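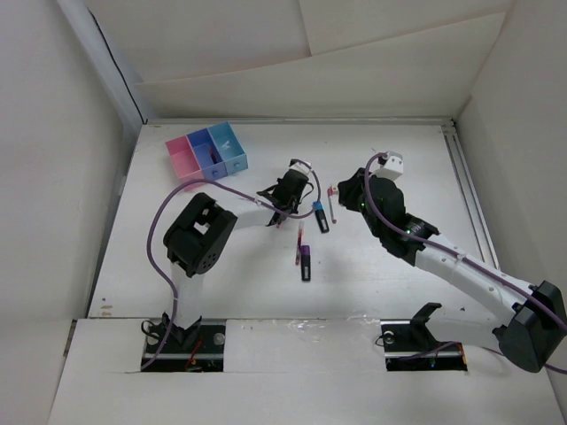 Two weeks with the new fingers

I promised in my last post to write about the fingers when I have used them enough to have an opinion. Now I have one, more or less, so I will put it down before I change it again.

For people who are new to this blog: my setup has two small arms on one table, and the task I use for testing is sorting. Markers and small tubes go into an organizer with three compartments. It is a simple task for a person and quite a mean one for a gripper, especially the tubes. They are thin, clear and smooth, and they like to roll.

I compared two kinds of fingers. The first are the flat ones that I ordered from Tresley. The second are my own print, based on a drawing that Ekow Tsikata shared with me in November. He calls the drawing Bustier, I did not ask why. It has a shallow V groove along the inner side, so that a round object should find the middle of the finger by itself.

With the Tresley fingers I made 116 picks before I stopped, and 53 of them were on tubes. The markers were no trouble. A marker is thick enough that you can be a little wrong with the position and the fingers still close on it well. The tubes were another story. If the finger came down only a bit to the side, it pushed the tube away, and then the arm closed very politely on air. I lost 11 tubes in this way. I also had some cases where the tube was held but it turned slowly in the grip while the arm was moving, and arrived at the organizer pointing in a strange direction. I did not count these as lost, but I did not like to watch them.

With the V groove the turning is almost gone. The tube sits in the groove and stays there. What I did not expect is that the groove makes the markers a little worse. My print is too narrow for them, and the marker rests on the two edges of the groove and can rock. I should make the groove wider at the top and narrow at the bottom, and Ekow says the same. He also says that my layer height is a shame, but this is an old discussion between us.

The vial is still difficult for both kinds. It is short, so the fingers must go very low, and I am afraid of the table. I have now set the lowest height by hand for each arm separately, and the two numbers are not the same, even if on paper the arms are identical. I suspect that one mounting plate is not perfectly flat. I will check it when I have a free evening.

One word about the controller. I moved from Gekon to Ofori in the middle of the test, on a Wednesday, and this was a stupid moment to do it. The closing force is set on a different scale and my old values made the gripper squeeze much too hard. I had to repeat the first part with the flat fingers so that the comparison is fair. On the other side, Ofori lets me stop the closing when the current rises, and for the thin tubes this is a big help.

Next I will print the groove in the new shape and run the same list of picks again. If somebody has tried a soft cover on the fingertips, silicone or something similar, please write to me which thickness you used. I bought a sheet already but I have not cut it yet.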